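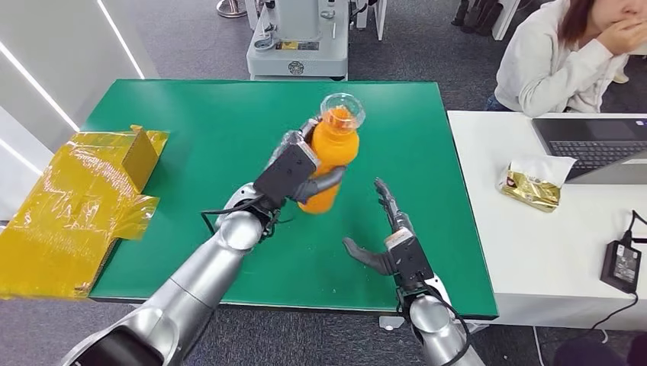 Start with color, everybody's favorite. I want to talk tonight about keeping a color journal, and I mean a real working one, with drips on it and notes in pencil, the kind you can open two years later and mix from. Look at that bottle for a second, the orange one held on a slant over the green tabletop. The body is a bright orange and the lower section goes a little darker. Ask yourself what you'd reach for first. Cadmium orange? Pyrrole? A warm yellow with a touch of red? And does the green underneath push the orange hotter? (Let people call out answers. Give it a good minute, the back row is slow to warm up.)

Okay. Whatever you said, write it down before you mix it. That's the whole method and I could sit down now, but I have slides to get through!

How I got here. I kept losing colors. I'd mix a gray-violet for a shadow, love it, run out halfway across the sky, and spend the rest of the afternoon making six wrong ones. My first journal was a spiral notebook from the drugstore and the pages buckled like potato chips. I still have it. (Hold it up. Pass it around, ask for it back.)

The one I use now is 286 pages, which sounds like a lot until you get going. I filled the first 83 over one winter, starting in November when the light in my studio gets so poor that I can't do much else after lunch. Best winter of painting I ever had, and I barely finished a painting.

What goes on a page:
One swatch, thick at the left and dragged out thin to the right.
The guess, written first, in pencil.
The recipe, in parts. "2 yellow, 1 red, tiny bit of blue" is fine.
Brand of paint, since one maker's sap green is another maker's pond.
What you were looking at. Onion skin, the neighbor's truck, a brick at four o'clock.

Don't skip that last one. I have a page from the Stitholm workshop that says "wet rope, low tide" and I can smell the dock when I open to it. The swatch is a kind of brownish nothing. I've used it in five paintings.

Next slide, the guess. People hate this part. You look, you commit, you mix, and you're wrong, and it's right there in your own handwriting. I love it! I was wrong about greens for years. I put far too much yellow in everything, and I would never have noticed if I hadn't had page after page telling me so. Onyekachi Amadi, who shares the Birneck studio with me on weekdays, turned out to be wrong in the other direction, always too blue, and we swapped journals for a month. You learn a lot trying to paint from somebody else's recipes. Thank you, Onyekachi, and I'm sorry about the coffee on the ultramarine page.

(If running long, skip the Restrepo story. If not: the commission for the Restrepo dining room, the wall that was peach in the morning and pink by dinner, the three swatches taped up with times next to them. They picked the dinner one.)

Clear plastic and glass. Someone always asks, so get ahead of it. You can't swatch "clear." Swatch what you see through it, then swatch the brightest highlight, then the darkest edge, and put those three side by side on the same page. Label them as a set. I used to leave these out and then wonder why my jars looked like fog.

Light. Mix under the same light you'll paint under if you can. If you can't, write down which lamp. I put a little W or C in the corner for warm or cool. My lamp is nothing special, it clips to the easel and it squeaks.

Paper. Heavier than you think. For acrylic and gouache I like a mixed media sheet, for oils I prime a stack ahead of time and punch holes in them afterward. The binder I use for the oils came from Batonard and it's ugly and it lies flat, so it stays.

Demo, 20 minutes. Everybody gets a strip of paper and the three primaries plus white. Pick one thing you can see from your chair. Guess in pencil, cover the guess with your hand, mix, swatch, compare. Walk around during this! Don't fix anyone's mix, just ask what they guessed. Play no music, the talking is better.

After the demo, tape the strips along the wall in any order and let people wander. Then questions.

Likely questions:
Do black and white count? Yes, page one.
Can I do it digitally? Sure, though I'd still want the parts written out.
How often? I do one swatch while the kettle boils.

Sign-up sheet for the swap is by the door. Remind them to put a phone number on it this time.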